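Início | Disciplinas | Conforto Ambiental | Apontamentos | Contactos

Acústica de salas: apontamentos da aula 2
Docente: Heike Engelhardt

1. Tempo de reverberação

O tempo de reverberação T é o intervalo necessário para que o nível sonoro decaia 60 dB após a interrupção da fonte. Na aproximação de Sabine, T = 0,161 V/A, com V em m³ e A (área de absorção equivalente) em m². A expressão pressupõe campo difuso e perde validade quando a absorção média é elevada.

2. Absorção das superfícies

A = Σ αi Si. O coeficiente α depende da frequência e da montagem. Têxteis espessos absorvem sobretudo nas altas; painéis leves com caixa de ar, nas baixas.
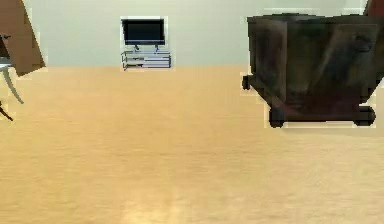
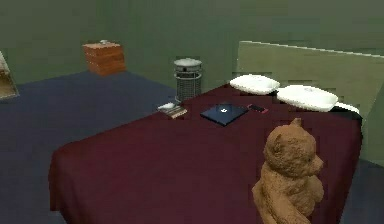
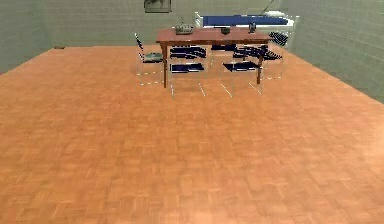 Num compartimento de 80 m³ com A = 16 m², obtém-se T = 0,8 s. Se A duplicar, T reduz-se a metade. O mobiliário entra na soma como absorção por objeto, em m², sem multiplicação por área.

3. Modos próprios

Entre paredes paralelas à distância L, o primeiro modo axial ocorre em f = c/(2L). Abaixo da frequência de Schroeder, a fórmula de Sabine não deve ser aplicada.

Exercício para entrega: repetir o cálculo por bandas de oitava com a tabela Lunda.

Comentários

rmp_77: A tabela Lunda inclui a banda de 125 Hz?

Heike Engelhardt: Inclui, na segunda folha.

tiago.c: No ponto 3, c é 340 ou 343 m/s?

Heike Engelhardt: 343, a 20 °C.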